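Veltulstead Chronic Pain Writing Circle: Frequently Asked Questions

Do I have to be a "real" writer?
Nope! If you have pain and a pen, come on in. Stanisława Dudek had never written more than a grocery list before she joined, and her migraine essay runs 10 gorgeous pages.

Do I need a diagnosis?
No. Plenty of us spent years without one, and those years make for great material.

When do you meet?
Online at 3 in the afternoon, twice a month, all year except February. Cameras off is fine — so is lying flat on the floor with a heating pad.
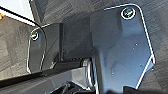
What if I flare up and miss a session?
Then you miss it, and we'll be so happy to see you next time! Mulugeta Assefa sends the prompts out by email that same evening.

Will I have to read out loud?
Only if you want to. You can also ask someone else to read your piece for you, and hearing it in another voice is a thrill.

Where does the work go?
Into Mava, our yearly zine. The last issue had 156 pages of poems, essays and one very funny play about a waiting room. Send us up to 889 words — we can't wait to read them!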